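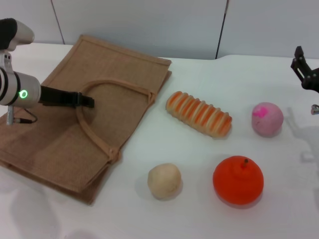

Progress report, July
Prepared by the Dirnora project lead for the Requena program office

The bag-packing task is now the main work of the project. The two arms are driven by an operator at a second station, and each run is recorded from start to finish: the joint positions, the gripper opening and the camera views. The aim for this period was to collect enough clean runs to train a first version of the control software, and to find out which parts of the task the operators themselves find hard.

We have 592 recorded runs that passed review. The target set in the spring plan was lower, so this part of the work is ahead. The rate went up after we shortened the reset between runs and stopped asking operators to fill in the comment field every time. They now fill it in only when a run is rejected.

The task starts with a folded jute tote and a few toy food items on a white table. One arm has to take a handle and open the bag, and the other has to put the items in. Placing the items gives little trouble. The bag is the difficult part. When it lies flat, the rope handle rests against the fabric and the gripper has to come in low to get under it. Operators tend to press too hard at this point, and the bag slides. We lost 22 runs this way before changing the instructions. Operators are now told to come in from the side, stop over the handle, and lower slowly until the rope is between the fingers.

Training of new operators takes longer than we planned for. A person with no experience needs 20 practice runs before their recordings are usable, and we had budgeted for half that. Most of the extra time goes into learning to use both arms together. People use one arm and forget the other, which ends up parked in the way of the bag. We have started new operators on a one-arm version of the task, picking up and putting down single items, and move them to the bag after that.

The delay on the control stations from Gerkow has cost us some time. The second station arrived late and with a loose cable on the left hand grip, which made the gripper close without warning. Gerkow replaced the part. Runs made on that station before the repair have been set aside and are not in the total given above.

The first training round used the reviewed runs from the older station only. The software reaches for the handle correctly in most trials but often lets go before the bag is open. We think the recordings are uneven at this point: some operators hold the handle until the last item is in, and others let go early. The written procedure did not say which to do. It now says to hold.

Spending is within budget on staff and over on equipment. The overrun comes from replacement finger pads, which wear faster on jute than on the smooth plastic items used last year. We have asked Nastusside for a price on a harder pad and will send it when we have it. We are not asking for more money at this stage.

For the next period we plan to:

record a new set of runs under the revised procedure
add 6 bags of different sizes and stiffness
repeat the training round with runs from both stations
move review of rejected runs from Saturday to a working day

One decision is needed from the program office. The present agreement covers recordings made at our own site only. Nastusside has offered bench space and two trained operators for the larger bags, and we would need written approval before any recording is done there. A reply before the new bags are delivered would let us keep to the schedule.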